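October 26, 2026

Giving up my phone in the bedroom, three months in

So back in July I bought an alarm clock. A real one, with a button on top that you whack! It cost less than a decent lunch and it has one job, and I've ended up weirdly attached to it.

I'd been sleeping badly for ages. I'd get into bed at a sensible hour, check one thing, and the next time I looked up I'd be deep in the reviews for a hotel I was never going to stay in. My screen report said 92 pickups in a single day (a day off, too, when I had nothing to pick it up for). That was the number that got me to the store.

The first week was awful, I won't lie. I lay there composing questions to look up. What's the difference between a crow and a raven? Is the bakery in Drisent open on holidays? I started keeping a notepad by the lamp, and most mornings I'd read it back and not care about a single thing on it. The raven one I did look up – it's partly the tail.

Then the reading came back. I used to be a big reader, and I'd got down to maybe two books a year, both on vacation. Now I'm 600 pages into a family saga set in a fishing town, the kind with a tree of names at the front, and I keep flipping back because everyone's called after their grandfather. 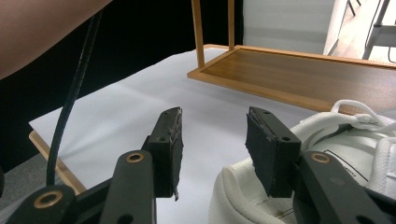

My other worry was emergencies. What if somebody called at 3 a.m.? So the phone lives on the hall shelf with the ringer turned up, and I've tested it from bed, and I can hear it fine. It has rung once at night, and it was a wrong number looking for a pizza place over in Grekard.

I do still cheat on trips. Hotel clocks make me nervous and I never trust that I've set them right. And Sunday-style lazy mornings are harder than nights, so if you've got a trick for not walking straight to the hall shelf before coffee, leave it in the comments, please!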